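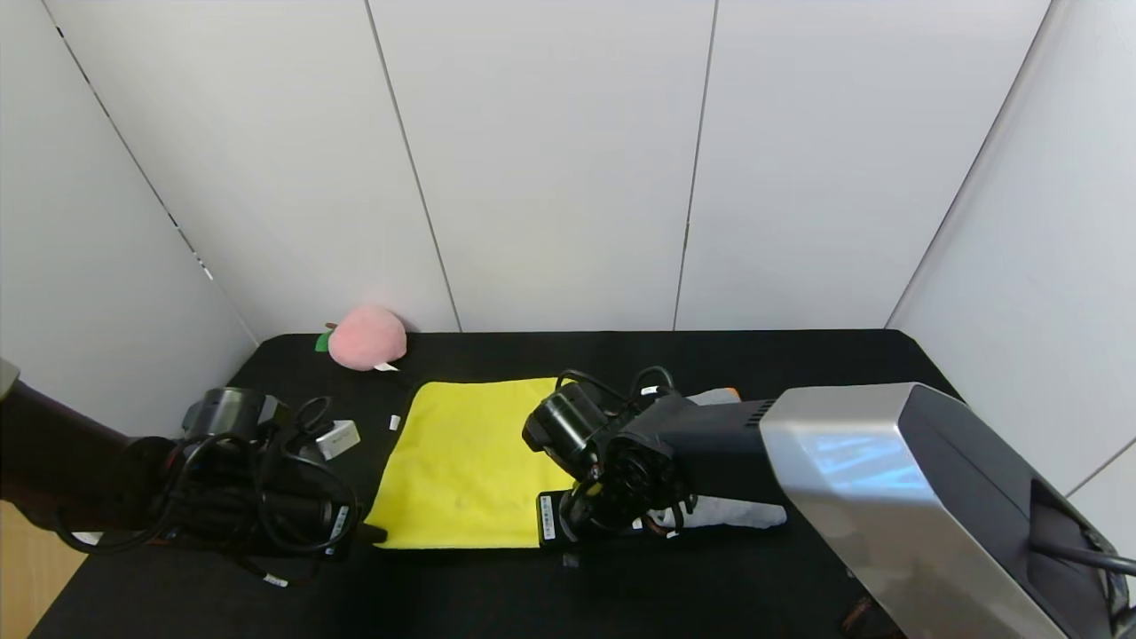 Yellow microfiber cloth and plush peach on a black tabletop.

Pranon 200 Computerised Sewing Machine: Review

The Pranon 200 is a mid-priced computerised sewing machine intended for home use, for small teaching workshops and for those who take in occasional alterations. The Prendale Sewing Centre has had two machines in regular service since December, and this review sets out our findings for members who may be considering a purchase. Both were bought at the ordinary retail price from Vashisht, the supplier through which the Centre obtains most of its equipment.

Construction and setting up

The machine is built on a metal chassis with a moulded outer case. It is heavier than its size suggests, and members who carry a machine to classes should try lifting it before they buy. The weight is welcome once sewing begins. At full speed the Pranon 200 stays where it is put, and there is little of the rattle found in lighter models.

The instruction booklet is clear on threading and bobbin winding but poor on maintenance, with a single page covering cleaning and none on replacing the needle plate. The threading path is numbered on the case. The automatic needle threader worked well with standard polyester thread and less reliably with anything thicker. It should not be used with a twin needle.

A drop-in bobbin sits beneath a transparent cover. The bobbins are slightly shallower than the common type, and ordinary ones will fit but cause uneven tension. Members should mark their own.

Stitches and controls

There are 51 stitches, chosen by two buttons and shown by number on a small screen. A printed chart slides out from the base. In daily use most sewers will rely on fewer than ten of these, and the straight stitch, zigzag, stretch stitch and blind hem are all well formed. The decorative stitches are of mixed quality. The scallops and the simple leaf patterns are attractive on firm cotton, while the denser satin designs tend to pucker unless a stabiliser is placed underneath.

Stitch length and width are adjusted in small steps, and the machine returns to its default settings whenever a new stitch is selected. This is an irritation when moving repeatedly between two stitches on one garment. No memory function is provided to overcome it.

The one-step buttonhole deserves particular mention. On shirting it gave consistent results along a full placket, with both sides matching in density. On a wool coating of moderate weight the foot had to be helped over the seam allowance, and the second buttonhole came out shorter than the first. A test piece cut from the same cloth is strongly advised.

Performance on different fabrics

Cotton lawn, poplin and linen presented no difficulty. Four layers of denim were sewn without skipped stitches after a change to a size 100 needle, although the motor slowed noticeably at the crossing of a flat-felled seam. Jersey was fed evenly once the presser foot pressure had been reduced. The dial for this is on the left side of the case and is easily overlooked.

Very fine fabrics were less successful. Silk chiffon was drawn down into the needle plate at the beginning of a seam, and a straight-stitch plate is offered only as an extra. Those who sew mainly lingerie or evening wear may find the Driron range more suitable — it costs more, but the plate is included.

Running record

The older of our machines had sewn 3,485 buttonholes and short seams, according to the workroom log, when it was last serviced. The engineer replaced the drive belt as a precaution and reported no wear to the hook. The second machine has needed only cleaning and oil. One foot pedal developed a loose connection and was exchanged by Vashisht under guarantee, with no charge for carriage.

Accessories

Six presser feet are supplied, together with a seam ripper, a lint brush, a quilting guide and a soft dust cover. The zip foot is narrow and accurate. The walking foot must be bought separately. An extension table is also available and is recommended for quilts and curtains, where the small free-arm bed gives too little support.

Recommendation

The Pranon 200 is recommended for general dressmaking, household sewing and classes at beginner and intermediate level. It is not recommended for continuous work on heavy upholstery cloth. Both machines may be tried in the Prendale workroom during normal opening hours, and members are asked to bring their own fabric and thread.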